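Collitz workroom puts keys, clips and a catch-all tray on the table

The small stuff that lives at the bottom of a pocket is getting a table of its own at Collitz, and we are thrilled to see it. The Durnen workroom has started a run of sessions on everyday tidying, and the first round is all about pocket things: keys, metal clips, and the shallow tray that so many of us keep by the front door and never quite use.

Beatriz Figueiredo put the sessions together. She has been teaching home organizing classes for years, and the part people always ask her about is the smallest part. "They come in wanting to talk about the garage," she said. "Then we spend an hour on the keys, and they go home happy!"

The setup is as plain as it gets. A light table, a white foam board over the top, and an oval tray with raised rims set toward the back. Things start out on the board and the goal is to get them into the tray.

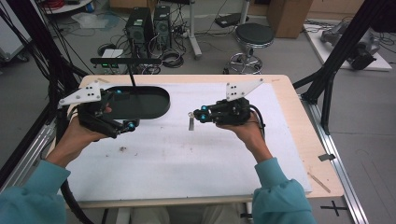 A small metal clip over the foam board at the Durnen workroom, with the oval tray behind.

Figueiredo picked the oval tray after trying out bowls, dishes and a couple of baskets at her own place. Bowls are too deep for her taste (you end up digging), and a flat dish lets everything slide off when you bump it. A low rim all the way around keeps the keys in and still lets you see what you have. She likes the rounded ends too, because there are no corners for a paper clip to hide in.

The sessions have drawn plenty of interest already. Collitz took 942 sign-ups for the spring program, and the pocket tray round filled up before any of the others, ahead of closets, kitchen drawers and even the ever-popular holiday boxes. Another 750 places are set to open in June, and anyone who missed out this time can get on the list now at the front desk.

Part of the appeal has to be how little you need to join in. There is nothing to buy and nothing to build. Participants are asked to go through their pockets and bags the night before and set aside what they find, and Figueiredo reports that this step alone has turned up spare house keys, bike lock keys and one key to a shed that was sold along with the house it stood behind.

Keys turn out to be a great thing to practice with. They lie flat, they come in bunches, and the teeth catch on everything.

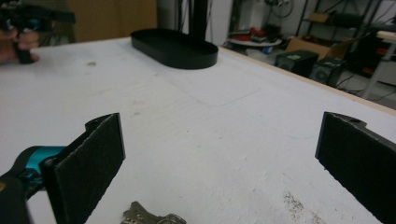

Figueiredo wants people to leave each bunch together on the first pass and get it to the tray, then sort later. Pulling keys off a ring takes time and strong fingernails, and it is easy to run out of patience before anything has been put away. The second pass is where you ask what each key opens. Whatever is left without a lock gets a tag and a month's grace in an envelope before it goes to metal recycling.

Aurora Henriques, who runs the program desk at Collitz, has the same system going at home and is a total convert. Her tray sits on a shelf in the hallway, right at elbow height, and she says the height matters more than the tray. "If I have to bend down, I won't do it," she said. "I know myself." She used to keep hers on a low bench and found her keys in her coat every single morning.

Clips come in for a bit of love as well. A small metal clip weighs next to nothing and is easily lost among bigger things, so the advice is to put it in last, on top, where you can grab it. Some people in the class have been clipping receipts together first and dropping the whole bundle in, and Figueiredo is all for it as long as the bundle comes back out at the end of the week.

The next round moves on to desk drawers, with a session on cords and chargers after that. The Udel and Amaral workrooms will both pick up the pocket tray round this fall, using the same table layout, and Collitz has set aside $1,445 for trays and boards so the two places can start together. Sessions run for 5 weeks and begin at 6:30 p.m. Bring your keys, and bring the ones you can't explain too!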